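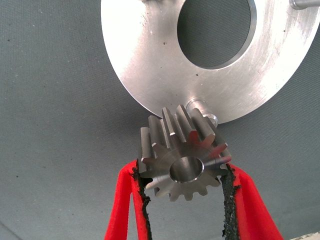
Kornum Workshop Forum > Gear Trains and Assemblies
Topic: Order of fitting, plate and spur gears

Ultwood_Training
Members are asked to comment on the draft procedure for the round plate assembly before it goes into the October edition of the workshop manual. The draft reads as follows.
1. Lay the plate on a clean, dark cloth.
2. Wipe each pin and the bore of each gear.
3. Fit the gears one at a time, pressing from the hub and never from the teeth.
4. Turn the train by hand through one full revolution.
Comments close on Saturday.

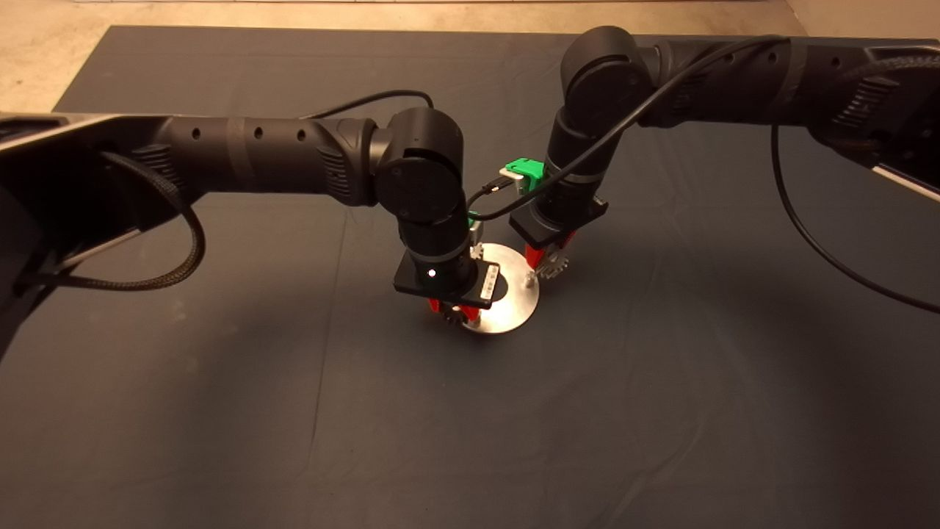
Step 3 has drawn the most questions in our own shop. Some staff prefer to start each gear square to the pin and let it settle under its own weight. The draft allows either method, provided the gear is not forced.

dradik910
I do not support step 1 as written. Cloth sheds lint, and lint finds its way into the bores. Our shop adopted a rubber mat for this work and we have had no reason to go back.

rajput_bench
With respect to the previous member, a rubber mat holds swarf, and swarf will mark the face of a plate. A tightly woven cloth, shaken out before each job, is the better surface. I would ask that the wording stay as it is.

dradik910
Shaken out where? If cloth is to remain, the manual should say that it is to be washed and kept for this purpose only.
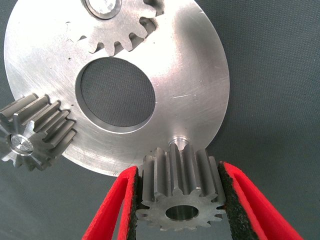 Ultwood_Training
Both points are noted. Step 1 will be amended to read "a clean, tightly woven cloth reserved for assembly work". Light scuffs on the face of a plate are not grounds for rejection. Burrs on the teeth are, and those gears should be set aside.

rajput_bench
The amended wording is acceptable to us. Please also state whether oil is applied before or after step 4.

Ultwood_Training
After. A dry turn makes a tight spot easier to feel.

dradik910
I would still list the mat as an alternative, and ask that my objection be recorded.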